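Planning the Equipment Budget for a Second Two-Arm Station

2022-12-15 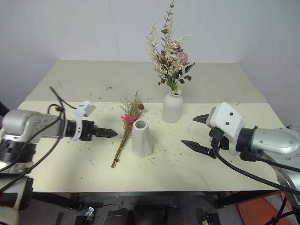 The budget request for next year is due before the holiday closure, and the largest line in it is a second two-arm station. I have been responsible for the equipment plan at our small laboratory for several cycles, and I have come to believe that a plan of this kind should begin at the table and only afterward move to the catalog. The arms receive most of the attention in any purchase discussion, yet much of the money goes elsewhere. The dried flower task is a useful case. An empty white vase stands beside a bouquet tied with twine, and short stems and flecks of leaf are spread over the tabletop around them. Each of those details has a cost attached to it. Dried material sheds, so the consumables line must cover replacement bouquets as well as cleaning supplies. Ceramic vases break, and they should be bought in quantity from a single batch so that the neck openings remain consistent.

For the arms themselves, we requested quotations from Perex and Braltell. The Perex offer was lower on the base price but listed the grippers, the wrist brackets and the cable sets as separate items. Braltell included all of these and excluded shipping and installation. Once both offers had been rewritten in the same format, the difference between them was small enough that delivery time became the deciding factor. Perex quoted 60 days from receipt of order. Braltell quoted 119. A March start is only realistic with the first of these, and the request has been written accordingly.

Readers preparing a similar request may wish to set aside a separate line for gripper fingers. Our present station uses more than one finger shape, and the fingers wear at different rates depending on the task. Last year they were charged to general supplies, where they were difficult to trace and easy to cut. The new plan lists 6 spare pairs under their own heading, with a reorder point noted beside the quantity.

Cabling deserves the same treatment. Both arms on the current station carry thick black cables that hang clear of the table, and any spare must be long enough to allow the full reach of the arm with slack remaining. We once ordered the shorter length to save money and returned it within the month. The restocking fee was larger than the saving.

The table was a subject of longer discussion than I had expected. We considered a purpose-built bench from Kidix, which offers leveling feet and threaded mounting points as standard. The quotation was 1102 dollars before delivery. Our existing arrangement, a cream-colored top on a black metal frame, has served adequately, and a copy of it can be made in our own workshop. I have nevertheless included the Kidix bench in the request as an optional item. If workshop hours are reduced in the coming year, the purchase will be the more economical choice.

Floor space is the remaining question. The second station is intended for the Magalhães project, which will use it for household tasks of the same general type, including sorting and placing fragile objects. The project has its own allocation and will contribute to the arms, but the room, the electrical work and the storage shelving fall to the laboratory. A quotation for the electrical work is still outstanding. I have entered last year's rate with a note that it is provisional.

Service contracts have been left out of the first-year total, as both suppliers include a warranty for that period. They appear in the second-year column, which I would ask reviewers to read before approving the first.

The completed spreadsheet will be circulated internally once the electrical figure has been received. Comments on the consumables section are particularly welcome, as are recommendations for a supplier of dried flowers that can deliver the same mix of stems in each order.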